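Print this story | E-mail this story

Gripper stall halts Titunell trials
July 6, 2021

Well, we lost the whole morning at Titunell! I'd come in to watch the Grarnutard arm sort linens, and 28 minutes into the run it quit dead and threw a force fault. Everybody out of the cell, power off, coffee.

Přemysl Beneš, who runs the trials, told me it was the second stall since November (he keeps a list, bless him). The fingers had been told to open and the motor just sat there pulling current.

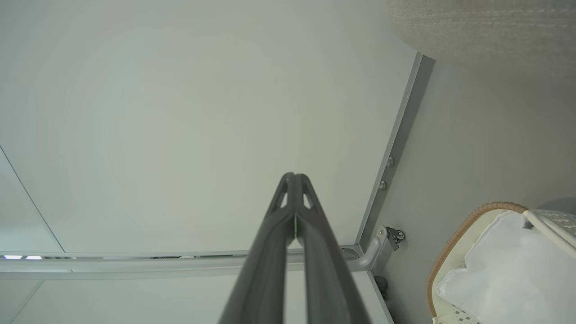
Force faults are a pain to chase, as anyone who's worked with these arms will tell you. The controller logs a number, 9 in our case, and the manual sends you off to check the drive, the cable and then the fingers. It's the fingers I'd bet on – they come together along one thin seam, with a little triangular cutout on each side near the tip, and that's not much room for lint. Beneš thinks it's the cable, so we have a lunch riding on it.

No injuries, thank goodness. Tóth is sending a new drive and trials stay off until it's fitted.

Recent items
Pludent moves its test floor
5 questions about emergency stops
Letters: slower arms, please

Contact us | Copyright 2021 | Back to top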